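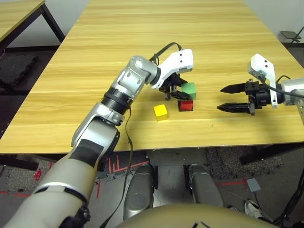 Drakavthorpe's toy library is back, and it has tables this time

I promised a few of you I'd report back on the toy library, so I went over with my coffee and my notebook and ended up staying until they stacked the chairs. It's open again! After a long stretch of being a stack of boxes in Houda Hegazy's hallway, the Drakavthorpe Toy Library has a proper room on the ground floor of the old Ghoneim building, right behind the shoe repair place, and you can start borrowing as of August 23, 2026.

If you never used the old one, it works pretty much like a book library, only louder. You sign up, you pick out a bag of toys, you take it home for three weeks, and then you bring it back and swap it for something your kid hasn't gotten tired of yet. A family card is $40 for the year. You can take two bags at a time, three if you have more than two kids at home, and grandparents can get their own card (my mother has already asked me about this twice).

Houda ran the first version out of a church basement for six years, until the basement flooded and everybody had to scramble. A lot of the plush stuff went in the trash. The hard toys got washed, dried on bedsheets in her yard, and boxed up, and that's what most of the new collection is built on. The shelves hold 300 bags right now, and she wants to get to 1000 eventually, though she laughed when she told me that number and then asked me where on earth she'd put them.

What I liked best is how much of it is plain old blocks. I'd expected a wall of beeping plastic. There's a little of that, sure, on the bottom shelf where the toddlers can find it, but the stars of the place are cubes. Red ones, green ones, yellow ones, the small kind that fit in a kid's fist and hurt like crazy when you step on them in the dark. They're out on the light wood tables to play with while you browse, and I have to say I lost a good part of my afternoon to them. Put the red one in front of the green one, move the yellow one over, knock the whole business down, start again.

"People come in looking for something fancy and their kid goes straight for the cubes," Houda told me. "I stopped arguing with it years ago."

The tables are new to the library, if not new to the world. Abdelghani Bouazza picked them up when the Vesow office on Canal Street closed down, and he spent a couple of weekends going over the tops and tightening the legs. They've got light wood tops and black metal legs, and the grain on them is really pretty, kind of yellowish and stripy. I asked him whether he was nervous about letting preschoolers loose on them after all that work. He said he'd put on enough finish to survive a war, and that if somebody draws on one he's got sandpaper in the truck. There's dark gray foam matting on the floor too, so a dropped block doesn't sound like a gunshot to the people upstairs, and so that the crawlers have somewhere soft to be.

The room itself gets nice light in the afternoon. It's a bit echoey still, and they're hoping someone has curtains to give away. The bathroom is down the hall on the left and the door sticks, so give it a shove. Strollers go in the entryway, please, and fold them if you can, the fire door has to open all the way.

Now, about how the bags work, because I got this wrong and had to have it explained to me. Every bag has a tag with a number and a list of what's inside. You check the list when you take it and again when you bring it back. Lose a block and nothing terrible happens; you just write it on the tag so the next family isn't tearing their couch apart looking for a piece that was never there. Lose the whole bag and there's a replacement charge, which depends on what was in it. Siham El-Sayed handles the desk and she's very relaxed about it all. She says the most commonly lost thing in the old days was the bag itself, since people kept using them for groceries.

Bags are sorted by age on colored tags, but Siham says to ignore the tags if you know your kid. My nephew is nine and would happily take the train set marked for ages three to five. There's also a puzzle shelf, a game shelf (check the dice, she says, always check the dice), and one tall cabinet of big stuff like marble runs and a wooden kitchen that comes apart into four pieces. The big stuff has to be booked ahead and goes out for two weeks instead of three. The kitchen already has a waiting list.

I asked how many families were on board so far and the answer was 124, mostly from the old list, which Siham had kept in a spiral notebook through the whole move. If you were a member before the flood, your name is probably in there. Come in and say hello and she'll make you a new card. Any time you had left on the old one still counts, and I thought that was very decent of them.

Ayman Shawky was there with his twin girls when I visited, and he gave me the parent's view while they emptied a basket of farm animals onto his shoes. He figures he'll use it mostly in winter. "By November we're all stuck inside and they hate everything we own," he said. His plan is to swap bags every three weeks until spring and buy nothing at all, and I wish him luck with that. His brother Hicham, who has no kids, came along to carry things and went home with a chess set.

They do need toys, and they were pretty clear about which ones. Yes to wooden blocks, building sets, vehicles, puzzles with every piece present, dress-up clothes that can go in a washing machine, and board games in English, Arabic or Spanish. No to stuffed animals this time, no to anything with a missing battery cover, and no to slime in any form. If your blocks are a little chipped, that's fine, bring them anyway. Abdelghani likes sanding. Partial sets of plain cubes are very welcome and get mixed in with the others.

Drop-off is at the side door during open hours. Please don't leave boxes outside overnight, it rained on the last lot and the puzzles came out like oatmeal.

Open hours are mornings from 9:30 to noon and afternoons from 3 to 6, weekdays only for now. They'd like to add a weekend morning when there are enough people to staff the desk. If you could do one morning a month, Siham would love to hear from you, and you don't need any experience beyond being able to read a tag and say hi to a four-year-old.

Oh, and the snack question, which three of you emailed me about. Water is okay at the tables. Food is hallway only. Omus, the bakery on the corner, is giving cardholders a free roll with any coffee through the end of next month, so you could always feed everybody there first and then come play. The sesame ones go early.

I signed up while I was there. My first bag is number 17, a mixed block set with a couple of arches and a tag in Siham's handwriting that says "one blue triangle missing, don't look for it."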